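Clondby releases Flandia update with new cannon rules and two new maps

January 28, 2020 - Clondby, the small studio behind the tower defence game Flandia, announces today that update 8 is ready for all players on computer and mobile. The update is free. It brings two new maps, a full repair of the cannon plants and many corrections which our players have asked for since October.

The biggest change concerns the Thornlobber. Until now this plant could fire at a tile where another plant of the player was standing, and both of them were lost. Many players wrote to us that they stopped using it after the swamp levels, and we understand them very well. From this update the Thornlobber checks the tile before it fires. If the tile is not free of friendly plants, it waits, and the waiting time is shown as a small ring over its head.

The recharge of the Thornlobber is also shorter. The damage stays the same as before, so that the older levels do not become too easy.
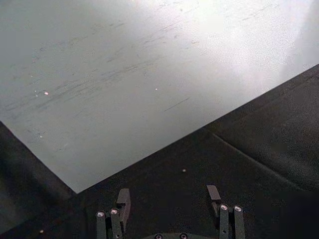

The two new maps are called Salt Garden and Pangaribuan. Salt Garden is made for new players and has wide lanes with few obstacles. Pangaribuan is much harder. The enemies come from both sides of the map, and the water rises after each wave, so the player must move the plants to higher ground or lose them. We recommend to finish the desert levels first.

With this release we also close the list of errors from the public test. Our players sent 558 reports during the test, and we have read every one of them. The most common was the missing sound after a pause on older phones, and it is now corrected. The problem with lost coins when the connection breaks is corrected too - players who lost coins during the test will find them in their mailbox inside the game.

The daily reward shop, which is run together with our partner Jikinance, gets a simpler page. Prices are now shown before the purchase window opens, and parents can close the shop completely with a code. No item in the shop gives more power in the matches between players.

Saved games from the earlier version continue to work. Players who use mods should remove them before they install the update, and put them back only when the authors of the mods have prepared a new version.

About Clondby
Clondby is an independent studio which makes strategy games for players of all ages. Flandia is its first game. Press copies and the full list of changes can be requested through the press page on the studio's website.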